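Ticket 1076 – Hunen account access, possible mailbox compromise
Status: open
Opened by: Baptiste Roussel
Queue: Festus mail and sign-in

Reported: customer says messages went out of the Vidal shared mailbox overnight that none of their staff wrote. Asked for the mailbox to be locked and "the hacker traced". I've locked it. Tracing is another matter.

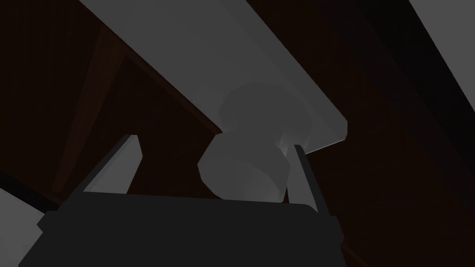
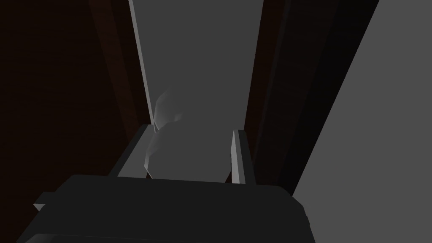 Both renders: dark gripper body, lighter fingers.

9:40 am
Pulled the sign-in log. There are 504 entries for February and the customer's summary says "hundreds of attacks". Most of them are a phone retrying an old password. I don't count that as an attack and I'd like us to stop repeating the figure in replies.

10:15 am
Five sign-ins do look wrong. Right password first go, no second factor asked for. The customer insists two-step was switched on for everybody. The settings page says it was switched on for named users, and the shared mailbox isn't one.

10:50 am
Found a forwarding rule called "Cloltitz". Customer's first answer was that it must be ours. It isn't. Their second answer was that Cloltitz is a supplier and the rule might be legitimate – I've asked who set it up and had no name back. Rule disabled, copy kept.

11:30 am
Reset password, ended all sessions, turned on two-step for the shared mailbox. Session timeout was set to never. Now 60 minutes.

1:20 pm
Customer wants written confirmation that "no data was taken". I won't write that. The log shows sign-ins and sent items. It doesn't show what was read, and the forwarding rule was live for an unknown time. Offered wording: no further unrecognised sign-ins since the reset.

2:05 pm
Second-line suggested closing as resolved. I disagree. We know the door was open and we still don't know how they got the password. Somebody mentioned a fake invoice page, but I haven't seen the link or the email it came in.

Waiting on customer:
– original invoice email, with full headers
– name of whoever made the forwarding rule
– list of everyone who has the mailbox password

Leave open until all of it is in. B.R.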